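Print & Finish Forum > Workshop Talk > Folding and binding

Thread: Taking over the family print shop, do I keep the old folder?

inkypaws
Bit of a long one, sorry. I'm taking on my mum's shop in October and we've got a Bisanex folder that's older than I am. It still runs, but it eats the first dozen sheets of every job and the feed rollers are shiny as anything. Nindon have quoted me 2,453 for a full refurb, or there's a used Degefa going two towns over for 1,965. We mostly do leaflets, orders of service and parish mags. What would you do?

gutter_margin
Degefa, no question. I ran a Bisanex for years and loved it, but parts are a nightmare now. You'll spend your evenings ringing round for belts.

Foldy McFold
Disagree with the above! Parts aren't that bad if you ask the right people, and at least you know your machine's history. A used Degefa could have been run into the ground by anybody. Has your mum tried new rollers on their own before going for the whole refurb?

inkypaws
No, she just fans the stack and swears at it. Do they come separately?

Foldy McFold
They do, I bought 2 for mine last winter and the misfeeds stopped the same afternoon. Clean the suction wheel while you're in there.

gutter_margin
Yes but yours is the later model with the side panel that lifts off. On the old ones you've got to take half the delivery end apart. I've done it and I'm not doing it again.

dondon_print
We're a small shop too (Dondon, mostly wedding stuff) and I'd say go and see the Degefa with a ream of your own paper under your arm. Not their paper, yours! Run it on the heaviest stock you use and then the thinnest, and listen for a knock when it speeds up.
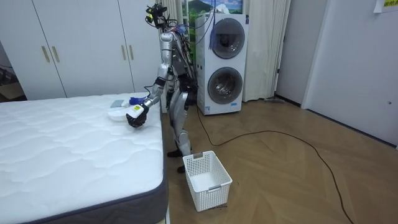
And ask for the service book while you're there. If they get vague about it I'd walk away, however nice the price looks. We went to see 2 before we bought ours and the first one creased every single cover.

inkypaws
Good shout, I'll take some of the parish mag stock, it's horrible thin stuff. Mum's voting for rollers by the way, she's very attached to the old thing.

gutter_margin
They always are. Still say Degefa.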